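Wullach Bench Notes
@wullachbench

1/ Spent most of March swapping grippers and wrist cameras on one arm and writing down what happened. April 2020 is for cleaning up the notes, so I'm posting the parts other people might use. Thread.

2/ The job is loading plates into a commercial dishwasher rack, the kind with pegs. Plates start flat on a mat next to the rack. The arm has to pick one by the rim, turn it on edge, and lower it between two rows of pegs.

3/ Two grippers. One is the Kobzar parallel jaw with the stock hard pads. The other is a Barnley parallel jaw with textured black pads. Same arm, same controller, same speed limits for both.

4/ Total logged attempts: 1,713. I threw out 153 of those because the camera mount had worked loose and I didn't catch it until the next morning. The rest is what I'm working from.

5/ Kobzar first. It closes fast and the width reading is very repeatable. On a dry plate it's good. On a plate with any water on the rim it slips, and the plate rotates in the jaws on the way over. You end up lowering a tilted plate onto the tops of the pegs.

6/ Turning up the force on the Kobzar helped with the rotation but made the pick worse. The jaws squeeze the rim and the plate jumps when it lets go of the mat. I went back to the middle setting and left it.

7/ Barnley is slower to close. The pads give a little, so the plate settles in and stays at the angle you grabbed it. Wet rims were much less of a problem. Bowls too, as long as the lip was thick.

8/ The downside of the Barnley is width. The fingers are bulky at the tip. When the plate goes down between the pegs, the fingers go down with it, and they hit pegs on either side unless you release early.

9/ Release height matters more than I expected. I settled on letting go with the bottom of the plate 10 mm above the floor of the rack. Lower than that and the fingers touched. Higher and the plate sometimes hopped a row.

10/ Cameras. I started with one overhead camera on a post. Fine for finding plates on the mat. Bad for the rack, because from above the pegs are just little rectangles and the arm blocks the view at the moment you need it.

11/ Then a small wide-angle camera on the wrist. You lose the whole-table view but you can see the gap you're aiming for with a finger on each side of it. Placement got better with both grippers after that change.

12/ The wrist camera has its own trouble. Gray pegs in front of more gray pegs are hard to separate. Near the far end of the rack they run together, and the row finder would report one row where there were two.

13/ What worked was ignoring the far rows. I only trust the front 5 rows in any view, and if the target is farther back the arm moves in and looks again. Adds a second or so per plate. I can live with it.

14/ The floor of the rack is open lattice and the table shows through it. Depth was noisy there with the first sensor. I stopped using depth for the floor and set the height by touching off on the rim of the rack at the start of each run.

15/ Controller. I ran the Trultel box for all of this. Setup took an afternoon. The force limit works as described, but the log only saves when a run ends cleanly, so every emergency stop cost me the data from that run. Save your own log on the side.

16/ Other small things. Tape the rack down or it creeps. Pull the table at least a hand's width clear on the side where the elbow swings. Check the mount screws every morning (see 4).

17/ If I had to pick today: Barnley jaws, wrist camera, early release. If your plates are always dry and you care about cycle time, the Kobzar is fine and it's easier to get spare pads for.

18/ I haven't tried suction on this rack. A couple of people asked. Flat plates would probably be OK, bowls I don't know. It would need a different wrist plate and I don't have one yet.

19/ Next up is narrower fingertips for the Barnley, same pad material. I'll rerun the same plates and add the results to the end of this thread.

20/ Wrist camera view, looking down the rows:
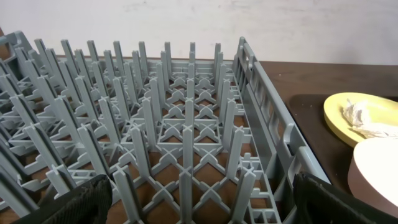

Empty peg rack between the fingers, plate and napkin off to the right.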